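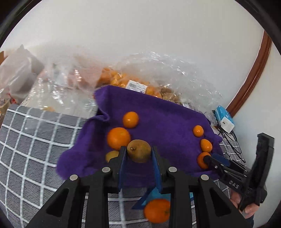

Villads Brøndum had been told to bring fruit, and since the message didn't say how much, he had gone to the market in Hallham on Thursday with 30 in cash and come home with none of it.

"Where are the bowls?" said Barış Soylu from the doorway.

"In a box."

"Which box?"

Villads went on arranging. He had lived in the apartment for 10 days and could find the corkscrew, one shoe and a purple towel. The towel was doing its best. He had pushed up the edges to stop things rolling and put the oranges in first, on the theory that they were the leaders.

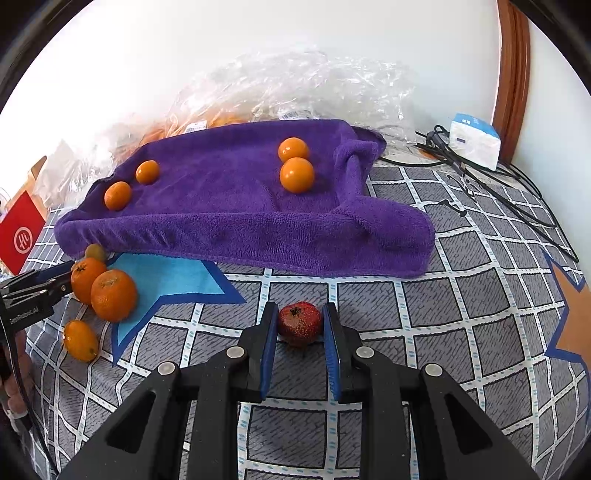

"My aunt Chan does a fruit table every July," he said. "People drive in from Skurkasberg to see it."

"On a bed?"

"On a sideboard. She has a sideboard."

Barış sat down on the gray bedspread, and the nearest kiwi leaned toward him. He got up again. He wanted to know who was going to eat a pomegranate standing in somebody's yard in a clean shirt.

"It's for height," said Villads.

"It's the size of an orange."

"Then it's for color."
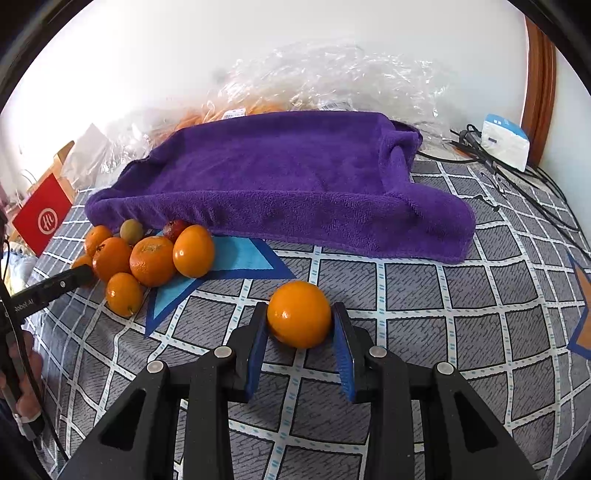

They tried it with the towel higher, which made it look like a hill with an avalanche problem. Barış said the citrus should go in front. Villads said that was exactly what a person from Ruter would say, and moved the citrus in front.

The party started at 2. At half past one Barış opened the box marked BATHROOM and found the bowls.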